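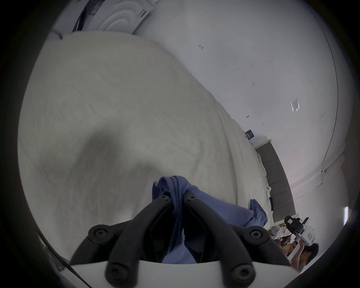 2024-08-24

So the farmhouse ale is in the fermenter, finally, and I can sit down. I said back in autumn that I'd have a go at a proper Norwegian-style one this year and then I did what I always do, which is brew three pale ales in a row and tell everyone I was "researching".

What got me moving was Torunn Lindholm turning up at the Palside brew club meeting with a jam jar of dried yeast flakes wrapped in baking paper. Her uncle's neighbour has kept the stuff going for donkey's years, apparently, and she's been passing it around to anyone who promises to dry some and hand it back. It goes by Lindqvist, after whichever family had it first (there are two versions of that story and I've heard both from Torunn). It looks like something you'd sweep out from under a toaster. It smells of orange peel. I was sold.

If you haven't used this sort of yeast before, the odd thing is how warm it likes to be. Normally I'm fussing about keeping a brew cool and stable, and this one wants to sit in the high thirties, which in a Palside winter with our insulation is a bit of an ask. My garage was nine degrees the morning I brewed. I could see my breath while I was milling the grain.

The recipe, for those who asked last time. I made a small batch, 13 litres, partly because my big kettle has a dodgy tap and partly because if it's horrible I only have to drink 13 litres of it. Mostly pale malt, a decent scoop of Munich for colour, and a handful of smoked malt I had left in the bottom of the tub. I didn't weigh the smoked malt, sorry. It was a cereal bowl, not quite full.

Then there's the juniper. The traditional way is to steep the branches in your hot water and mash with that, and it's meant to give you this lovely piney, slightly resinous thing. Getting hold of juniper branches around here is harder than you'd think! Half the plants sold as juniper at the nursery aren't the kind you'd want in a drink, and I wasn't about to poison the brew club on a hunch. In the end I used dried berries from the spice shop, crushed with the flat of a knife, and chucked them in for the last ten minutes of the boil. Torunn was very polite about this when I told her. She said "well, it will be beer", which I've decided to take as encouragement.

For hops I kept it simple and used up an open bag of Sunura that's been in the freezer since Easter. It's a new one on me — bit of mandarin, bit of hay — and I figured it wouldn't fight with the yeast. Bittering addition only. I know, I know, I usually can't help myself and throw in a fistful at the end, but I was good.

The mash went fine. The boil went less fine, because I was on the phone to Mum when it came up and I got a boilover down the side of the burner, and burnt wort is a smell that hangs about. The dog was thrilled with the puddle. (He didn't get any. Hops are really bad for dogs, so if you've got one, shut it inside before you start, and I mean that for brew day and for when you're dumping the leftovers in the compost too.)

Next job was keeping it warm. I have one of those Buvadeo controllers, which is just a box with a temperature probe and a socket that switches a heat belt on and off, and I've never asked it to go past twenty-two before. It has a setting buried in the menu that stops you going over thirty. It took me most of a cup of tea and a lot of swearing to find where to turn that off. The manual is no help. The manual is four pages, and two of them are about recycling the box.

After that it was the heat belt, an old sleeping bag around the fermenter, a picnic rug around the sleeping bag, and everything shoved into the laundry next to the hot water system. Yu-ting Wan came round to pick up her bottling bucket and asked who I'd put to bed in there. She also pointed out that I'd left the probe dangling in the air on the outside of the rug, so the controller thought it was heating the laundry. Good spot, Yu-ting. I taped it to the side of the fermenter with a wad of foam over it and within a couple of hours it was reading thirty-six.

And then, wow. I pitched a teaspoon of those flakes, barely anything, and by the time I'd washed up and had dinner the airlock was going like a sewing machine. I've had brews take two days to show a bubble. By breakfast the foam had pushed up into the airlock and I had to swap it for a bit of hose running into a jug of sanitiser. The whole laundry smells like marmalade. I keep going in there on made-up errands.

I took a gravity reading this morning, and it's already most of the way down. I'm going to leave it a few more days anyway. People say you can drink these ales almost straight away, even a bit flat, and that's how they're served at home in the villages, but I've been caught before by bottling too early and I'm still finding bits of that stout behind the washing machine.

The sample tasted good! Orange up front, a little bit of smoke, and something in the background that could be the juniper or could be me wanting it to be the juniper. It's sweeter than I'd planned. There's a tiny mushroomy note that I'm hoping drops out. My other half had a sip and said it tasted like a Christmas ham, then had another sip, so make of that what you will.

I scooped some of the foam off the top for drying, as promised. You spread it thin on baking paper and leave it somewhere warm with a bit of air moving. I used the food dehydrator on its lowest setting, with the door cracked, and checked it far too often. It's gone from beige sludge to something like cornflakes. One lot is going back to Torunn, one's going in my freezer, and if anyone local wants the third then leave a comment and bring me a clean jar.

A few things I'd change for next time. I'd brew it stronger, because apparently this yeast is happier with a bit of sugar to chew through, and mine was on the low side. I'd give it more yeast nutrient too. I'd fix the tap on the big kettle, which I have been saying since last September, and there is a new washer sitting on the windowsill looking at me as I type this. And I'd ask around for real juniper well ahead of time. Someone at the club reckons her sister has a hedge of the right stuff up in the hills, so there may be a road trip.

The club's spring tasting is in September and the theme is "something you've never brewed before", so this is my entry unless it goes funny in the bottle. Yu-ting is doing a sour with rhubarb. Torunn won't say what she's making, and she's been buying a lot of rye.

Bottling post to come once I've scrubbed enough bottles. If anybody has a trick for getting labels off those brown longnecks that doesn't involve a whole evening with a butter knife, please tell me. I've tried bicarb and I've tried hot soapy water, and the glue on the ones from my brother-in-law just laughs at both.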